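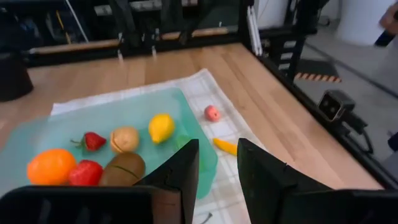
**Sistwood Play Library, planning meeting, July, 4:30 pm**

Present: Reet Sepp (chair), Ívar Mikkelsen (notes), Otero, Vasiliauskas

**1. Play food sets.** Reet is thrilled with how the fruit has gone over! The strawberries and the lemon are the big favorites, and the kids love setting everything out on a tray with a cloth underneath, like a real picnic. We lent the food sets 168 times this past year, out of 1435 loans in all (best showing yet for anything in the pretend kitchen).

**2. Sorting.** Ívar wants fruit and vegetables in separate bags. Otero asked where the round tan one goes, potato or bun. Lively talk, no vote. It stays with the fruit for now.

**3. Cloths.** Vasiliauskas will hem seven more checked ones, and we're all delighted. Wash on warm, no bleach.

**4. Budget.** Markance quoted $324 for new shelves. Agreed, as long as the bottom one is low enough for toddlers to reach.

**5. Picnic morning.** Yes, let's do it again! Families bring a blanket, we bring the trays and all the play fruit. Reet to book the lawn, Otero to make the sign.

Closed 5:40 pm. Ívar has the key.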